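Jilo Classroom Arm Kit – Club Bundle

Item group: Robot kits for schools and clubs
Suggested age: 12 and up
Sold by: Lallow

If you run an after-school robotics club, you already know the meeting where everyone has finished the wheeled buggy, driven it down the hallway a good many times, and started asking what comes next. The Jilo Club Bundle was put together with that meeting in mind. It gives your students a real tabletop arm to program, plus a binder of pick-and-place projects that begin very gently and get quite a bit harder by the end of the term.

We spent a long time on the projects, probably longer than we should have, and the clubs at Selby and Bettencourt were kind enough to work through the early drafts with us. Their notes are all over the finished binder – the margins of our first copy were nearly full by the time it came back – and the Cup and Bowl project in particular is much better for them.

Cup and Bowl is where most clubs settle in for a while. Students teach the arm to come down over an upturned bowl, then to find a small plastic cup standing a little farther back, and they soon find out that a smooth, rounded shape asks for a very different approach from an open rim. It uses ordinary kitchen things on purpose, so a club can set it up again at home or in a borrowed room without ordering anything from us.

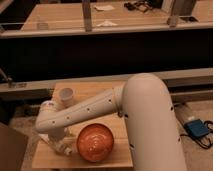 What comes in the bundle

One Jilo arm with gripper
One power supply and cable set
Project binder with 12 projects, in order of difficulty
Club license for the Jilo software, good for up to 40 student accounts
A set of 5 spare gripper tips

Bowls, cups and a work surface are up to you. A plain wooden board does nicely, and so does any steady table you don't mind getting a scratch or two on.

Using it for the Lallow Challenge

Clubs who own the bundle can enter the student challenge in August at no extra charge. The rules are in the back of the binder, and a team can use any of the later projects as its starting point. We love seeing the odd ones, so please don't feel you have to play it safe!

Ordering

School purchase orders are welcome. Orders placed by July 1, 2019 will ship in time for the challenge, and after that we'll do our best – just write to us first and we'll tell you plainly what we have on the shelf.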